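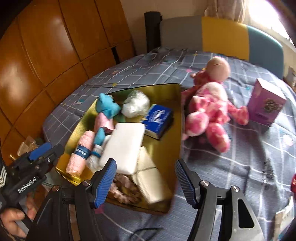 Bedspread with thin white check on grey-blue ground, and an open box in gold.

Stolel Check Bedspread

Product reference: Stolel 216
Category: Bedroom textiles / Bedspreads and throws

The Stolel Check is a woven cotton bedspread for year-round use on single, double and king-size beds. It can be laid over a duvet as a top cover or used alone as a light blanket in warm weather. The cloth has a grey-blue ground with thin white lines crossing to form large squares, and small motifs between them.

Specification

Fibre: 100% cotton
Construction: single-layer plain weave, yarn-dyed lines
Weight: 216 g per square metre
Edge finish: double-turned hem, 9 mm, lock-stitched
Corners: square, mitred on the inside
Backing: none
Filling: none
Colour: grey-blue / white

Sizes

Single: 180 x 260 cm
Double: 230 x 260 cm
King: 260 x 260 cm

Sizes are for the finished article before washing. A tolerance of 2% applies in both directions. Measure the bed with its usual duvet in place, from the edge of the mattress on one side to the point where the drop should end, and do the same on the other side. Mattresses deeper than 30 cm normally need the next size up.

Shrinkage

The cloth is pre-washed before cutting. Remaining shrinkage is up to 3% in length and 2% in width, nearly all of it in the first wash at 40 °C. Washing at 30 °C reduces this. Tumble drying on a high setting increases it and may cause the hem to pucker.

Care

Wash at 30 or 40 °C with similar colours. Use a detergent without bleach or optical brighteners, as these dull the grey-blue ground. Do not fill the drum more than two-thirds full. The king size needs a machine rated at 9 kg or above. Dry on a line or tumble on low. Iron on the reverse at medium heat while slightly damp. Do not dry clean.

Loose threads at the hem should be cut, never pulled. Small snags in the body of the cloth can be eased back with a blunt needle from the reverse side.

Colour matching

Each dye lot is numbered on the side label, below the care symbols. Slight differences in the ground colour can occur between lots. Customers fitting out several rooms should order all pieces together and quote a single lot number. We can hold up to 400 pieces from one lot for trade customers against a written order.

Matching items

Pillow sham, 50 x 75 cm, envelope closure
Cushion cover, 45 x 45 cm, concealed zip
Bed runner, 60 x 240 cm (double and king only)

The Sukavex blanket range is made in a plain grey-blue close to the ground colour of the Check. It is dyed separately and is not sold as an exact match.

Packing

Folded flat in a paper band, one piece per pack. Trade cartons hold 19 singles or 12 doubles. King size is packed in cartons of ten. Part cartons are supplied at the single-piece price.

Availability

Single and double: in stock.
King: next delivery due in April. Orders are accepted now and sent in the order received.
Bed runner: in stock, limited quantity.

Returns

Unwashed goods may be returned within 30 days with the paper band and side label in place. Pieces cut or hemmed to order cannot be returned unless faulty.

Trade enquiries: Josiane Vidal
Samples and dye lots: Tarek Aoun

Swatches measure 20 x 20 cm and may not show a complete square of the pattern.

Page last revised March 12, 2022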